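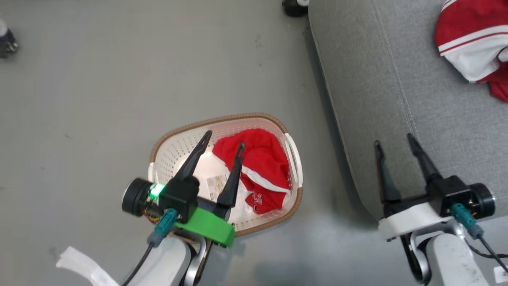

Novis Marathon Night: Room and Equipment Checklist, With Comments
Barredo Theater, Bellholm

All three seasons on a big screen, in order, in a building I've loved for as long as I've lived here! Before the doors open in August we walk the whole place with this list. It covers the auditorium, the booth, the lobby display and the costume parade. Items are marked OK, FIX or WATCH, and my comments are from the second walkthrough, so anything you fixed after that won't show up yet.

AUDITORIUM

1. Exit signs lit, all doors. OK
The left rear sign used to flicker and it's now steady. Check it again with the house lights fully down.

2. Exit doors open from inside with one push. FIX
Right front door sticks at the bottom. It opens, but you have to lean on it. This has to be done before anyone sits down.

3. Aisle lights working. WATCH
Two out on the left side, and they're next to each other, so there's a real dark patch right where the floor slopes. Bulbs are ordered.

4. Aisles clear for their full width. OK
Last year people started putting coolers and cushions in the aisle once season two got going. The ushers should walk through at every episode break and ask folks to pull their things in.

5. Seats fixed to the floor, no broken arms. FIX
Row K has one that rocks. Tape it off if we can't bolt it down in time.

6. Headcount posted at the door. OK
Our limit for the night is 400 and we've sold almost all of it, which is wonderful for a show that was canceled on a cliffhanger. Latecomers wait in the lobby until the desk has checked the number.

SOUND AND PICTURE

7. Volume checked from the front row. WATCH
The wall breach at the end of season one is LOUD. It's glorious, and it's supposed to be, but it was too much for the front seats. Set the level on that scene and leave it there for the night. Free earplugs at the desk.

8. Flashing light notice posted. FIX
The signal tower episode has a long strobing sequence, and so does the season three opener. We need the notice at the box office, on both auditorium doors and on the printed schedule. Right now it's only on the schedule. Please also read it out loud before each of those episodes - people nap, people wander in, people miss signs.

9. Projector vents clear, booth fan running. OK
Somebody had stacked poster tubes against the intake. Moved.

10. Booth cables taped or covered. OK
Beautiful job on this, whoever did it.

LOBBY DISPLAY

11. Bakov station model steady on its table. WATCH
I could stare at this thing all night. It's the fan-built one with the docking ring that turns, and the builders say it has 1785 separate parts. It is also top-heavy. The table is fine, but the model slides if you bump a corner. Put the rubber mat under it and set the rope farther back, so a kid can't reach the ring.

12. Model power supply cool after 20 minutes. OK
Ran it, touched it, barely warm. Switch it off when the last episode starts.

13. Fog machine. FIX
I know, I know, the Bakov arrival scene begs for fog. The fog set off the lobby detector in testing, and we're not covering detectors for any reason. Unless the theater comes back with a different answer, it stays in its box.

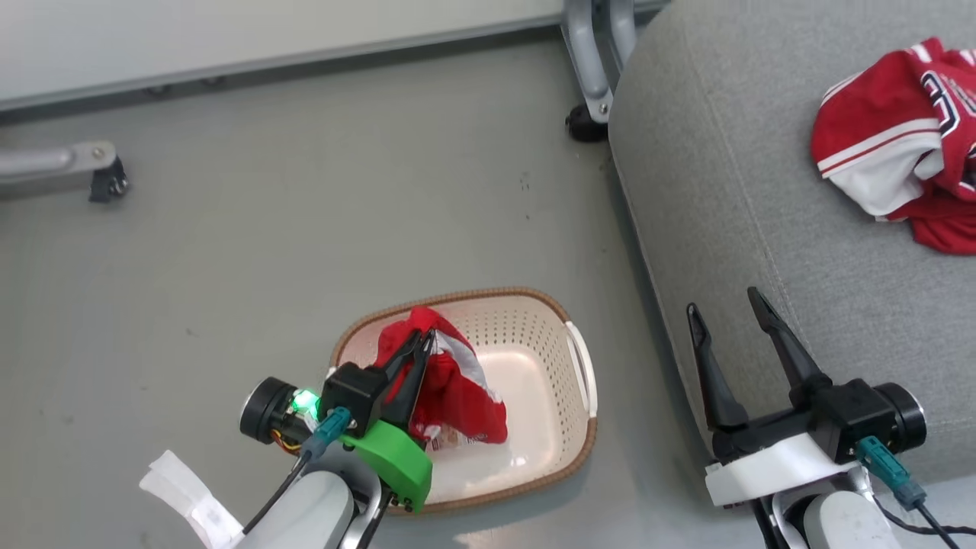
Can I bring my own prop blaster to the marathon?
Bring it, as long as it can't fire anything and has a bright orange tip. The desk will look it over when you arrive and put a sticker on it. Metal blades and anything with a working laser have to stay home.

COSTUME PARADE

14. Stage steps have a handrail and marked edges. OK
Fresh white tape on every step. Looks sharp under the stage lights too.

15. Helmet rule explained to entrants. WATCH
Regime trooper helmets have next to no side vision. Helmets come off on the steps and go back on once you're on stage. We have 40 entrants signed up, so send them up in small groups with a spotter at the top and one at the bottom.

16. Capes and trailing parts pinned up backstage. OK
There's a box of safety pins on the hook by the curtain.

17. Battery packs in costumes checked. FIX
Ask about loose wires and homemade packs. If it gets hot to the touch it doesn't go on stage. We still need somebody to take this job.

FIRST AID AND CLOSING

18. First aid kit stocked, location on the schedule. OK
Behind the ticket desk. Cold packs added.

19. Night staff know who calls for help and from which phone. WATCH
Evening crew knows. The 2 a.m. crew hasn't been told yet.

20. Final sweep of seats, restrooms and balcony stairs before lockup. Not done until the night itself.
Look under the seats as well. Last year we found a full trooper chest plate and somebody's season two notebook, still at the desk if it's yours.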